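4.2 Matchmaking and the problem of the patient player

Hulia is a third-person arena shooter for phones, and like most of its kind it would rather put you in a bad match than make you wait for a good one. The default queue gives up on skill after 16 seconds and fills the remaining seats with whoever is awake. Players know this. The more devoted among them have learned to cancel the search at second 15 and start again, a ritual they call rinsing, and which we had to account for before any of our wait-time numbers meant anything at all.

We logged 2000 matches over the study period, split evenly between the default queue and the slower one we asked the studio to switch on for us. The slower queue holds out for players within 100 rating points of each other and tells them, in a small gray box, that it is doing so. Falcão (Natália Falcão ran the interviews and wrote the coding guide) predicted that the gray box would matter more than the matching. The rest of us thought this was a gloomy view of human nature and bet against her. She has been decent about it.

Players in the slower queue rated their matches as fairer, as expected. They also rated them as fairer when the queue had failed and quietly handed them the same mixed bag as everybody else. The effect held on Gouveia, the small indoor map where a skill gap is most painful, and on Wovham, where the sight lines are so long that a new player can go a full match without learning who keeps shooting them. On Wovham the reported fairness was highest of all. We take this to mean that a player who never sees the enemy has little to complain about in particular.

Quitting is a better measure than opinion, being harder to fake and more annoying to everyone else. Early exits fell in the slower queue, with most of the drop among players who had been on the losing side of their previous match. Players on winning streaks left at the same rate in both queues. Several told us in interviews that they leave when they feel a loss coming, and one described this as "managing my energy." We coded it as quitting.

Two further points on the ranking itself. The game starts every account at a rating of 1000, including second accounts held by people who are very good and would like to meet somebody who is not. Our filter for these accounts looks at weapon switching speed in the first few rounds and is crude. It catches players who are quick with their thumbs and lets through players who are sly, and readers should treat the lower end of the rating scale with some suspicion. The ranking also ignores assists. A player who spends the match holding a doorway for others will sink slowly down the ladder while being thanked for it in chat.

We also ran the queue comparison on Hindeo, an older shooter with a smaller crowd. There the slower queue mostly produced waiting. With so few players online late at night, the search for an even match tended to end with the same people meeting again, by then on familiar and not very warm terms. Fairness scores went down – the only place in the study where they did – and the free-text answers were largely about one player, whose name we have removed.

The practical advice is modest. A studio with a large crowd can afford to make people wait if it says why. A studio with a small one should probably spend the effort on a mute button. We return to streaks, and to the question of whether a loss should cost more than a win pays, in Section 5, where the numbers are less kind to our original design and the bet with Falcão is formally settled.
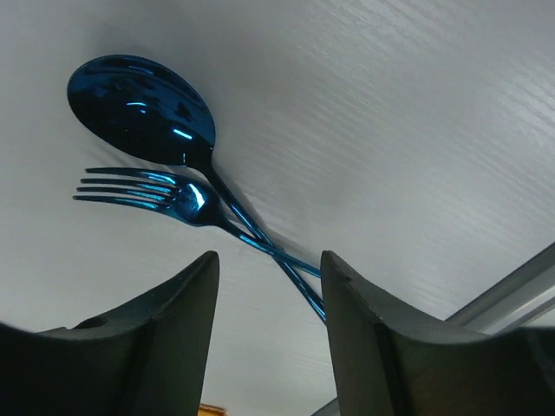
Figure 4. Spoon and fork in metallic blue on a pale tabletop.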